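Denia Names: data card

1,081 given names with syllable counts and spelling variants, one row per name. Compiled in July from parish and school lists. Licence: free to reuse with credit.

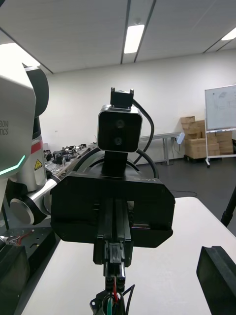
Somboon asked whether Wamar counts as 2 syllables. It does, under our rules.

Names with one syllable: 213. Disputed counts: 40, marked in the notes column.
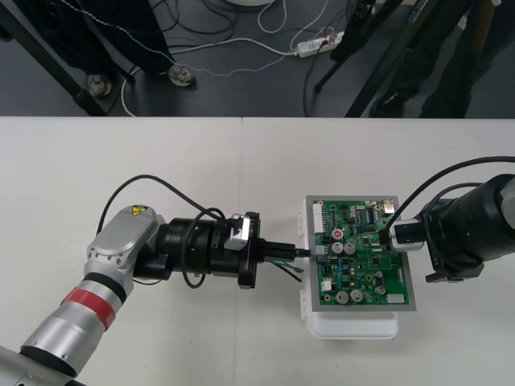 Two arms and a green circuit board

Nicknames are left out. Load names.csv as UTF-8.
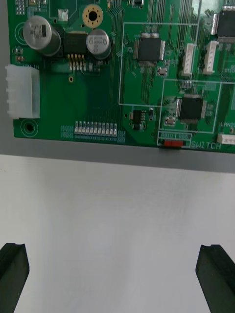 Circuit board, close up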